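About Tesamar

Tesamar is a little research group that grew out of a shared love of patient robots, and we've been at it, happily, for five years now. Sakda Mahawong and Ketsara Chaiyaporn still run things from the same two desks.
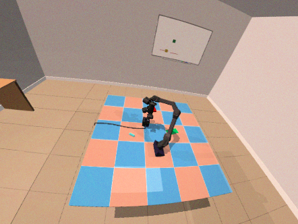
Our method, Grola, teaches an arm to practise in simulation before it goes anywhere near a real workbench, and we're very fond of it. We change the colours and the lighting between runs, and we keep plain shapes like the little cyan cylinder lying off to the left, so the arm learns to look properly at whatever is around it.

Last July we began training with a close view as well, and Grola's behaviour near the gripper has been a favourite topic at lunch ever since!
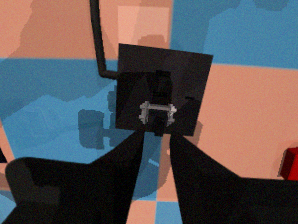

Close view in simulation, with the red cube at far right.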